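Screen and Mesh Repair Forum > Fabric and Netting > Washing black mesh without wrecking it

Trisska
Posted 17th May

I have a pile of black mesh that needs washing before summer and I want to get this right. Some of it is netting from a screened porch, some is laundry bags, and there are two sport jerseys with mesh backs. All of it is polyester as far as I can tell, except one laundry bag that has no label at all.

Last time I put the porch netting in the machine on normal, it came out with the hem rolled up like a rope and there were pulls all along one side. Water here is hard too, so black things go chalky after a few washes. What are people doing?

gravelroad
Hand wash in the tub. Cool water, a small squirt of dish soap, let it sit, push it up and down, drain, rinse twice. I've done my porch panels that way for 17 years and I have never had a pull.

Don't wring it. Lift it out in one bundle and let it drip over the tub.

pinhook_mary
I machine wash mine and it's fine. Delicate cycle, cold, inside a zippered bag, and nothing else in the load with a zipper or hook on it. The pulls you got are most likely from something else in the drum. What did you wash it with?

Trisska
Jeans and a fleece jacket. So yes, zippers.

pinhook_mary
There you go.

gravelroad
Zippers will do it, but so will the agitator in a top loader. I wouldn't put anything over eight feet long in a machine, bag or no bag. It winds around the post and the hem takes all the strain. That's your rope.

Plonon
I have to disagree with dish soap. It's made to cut grease and it takes forever to rinse out of a fine weave. Whatever stays behind dries as a film, and on black you see every bit of it. In hard water it's worse. I use a plain liquid detergent, half of what the cap says, and put a cup of white vinegar in the last rinse.

gravelroad
I said a small squirt. I don't get a film.

Plonon
Do you have hard water?

gravelroad
No, we're on a well with a softener.

Plonon
Then that's the difference. Try it with mine and you'll get a film.

Quilt304
Vinegar is okay once in a while but I wouldn't do it every wash if there's elastic in the hem. I ruined the waistbands on a set of shorts that way. It took a couple of years, so maybe it was just age, but I stopped doing it.

For the chalky look, I soak in plain warm water first with nothing in it and then dump that water. A lot of what you see on porch netting is pollen and dust, and if you go straight in with soap you just make mud.

Trisska
Good point on the pollen. Ours is yellow with it by now. Is warm water all right for the jerseys? They have printed numbers.

Quilt304
Lukewarm, inside out. I wouldn't soak anything with a print for longer than it takes to get it wet.

marlowbend
What about drying? I put a mesh laundry bag in the dryer on low in January and it came out half the size and stiff on one side. It had no label either.

pinhook_mary
Never the dryer for unlabeled stuff. Nylon and polyester don't take heat the same and you can't tell by feel. Hang it.

gravelroad
Hang it from the long edge, and use more clips than you think you need. 4 clips on a porch panel isn't enough. It sags between them and dries that way, with little peaks at the top. I run the line through the hem if there's a channel for it.

Plonon
On this we agree. I would add that you should keep it out of full sun. Black netting goes brown on the side that faces up.

Cokis
I dry the small stuff flat on a towel. Takes longer but no clip marks and no peaks. Flip it once. If the hem wants to roll, pin it to the towel while it's damp.

One thing I haven't seen mentioned: check it for pulls while it's hanging. You can't see them when it's lying in a heap. Hold it up with the light behind and look through the weave. A pull is a line where the squares go narrow. Work it back from both sides with a blunt needle, a bit at a time. Don't snip it.

Here are two of black fabric hanging.

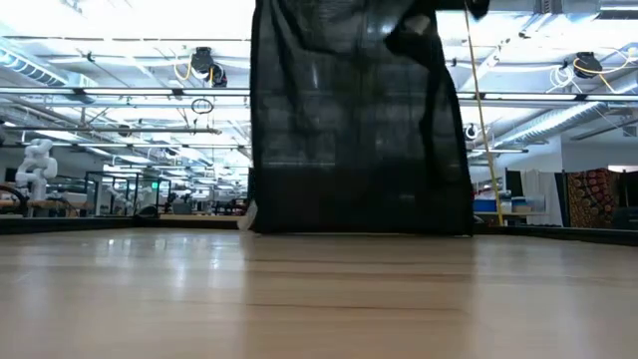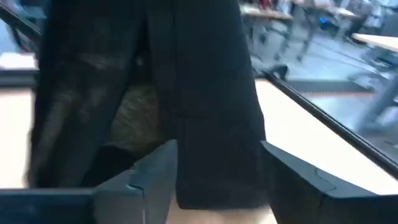 First one is the mesh, with the ceiling showing faintly through it. Second one is blurry.

Trisska
Thanks, the first one helps. Mine is bunched up like that along one edge too. I was going to iron it.

Cokis
Don't iron it. Steam from a few inches away if you have to, and pull the edge straight with your fingers while it's still warm.

pinhook_mary
I iron mine through a pillowcase on the lowest setting. Not a problem so far.

Quilt304
I wouldn't. One spot too hot and the weave closes up, and it doesn't come back.

Trisska
OK, plan is: plain soak for the porch netting, then tub wash with the half dose of detergent, vinegar in the last rinse for the pieces with no elastic. Jerseys in a bag on delicate. Everything on the line in the shade. I'll do the mystery laundry bag last and by itself in case it bleeds.

gravelroad
Shake the netting outside before you soak it. Saves you a change of water.

marlowbend
Does anyone know if the fiberglass kind gets treated the same? The panel on my back door isn't fabric, it's the coated stuff.

Plonon
No, leave that in its frame. Soft brush, bucket, rinse with the hose on low. Start a new thread if you want details, there are a couple of people here who know more about it than I do.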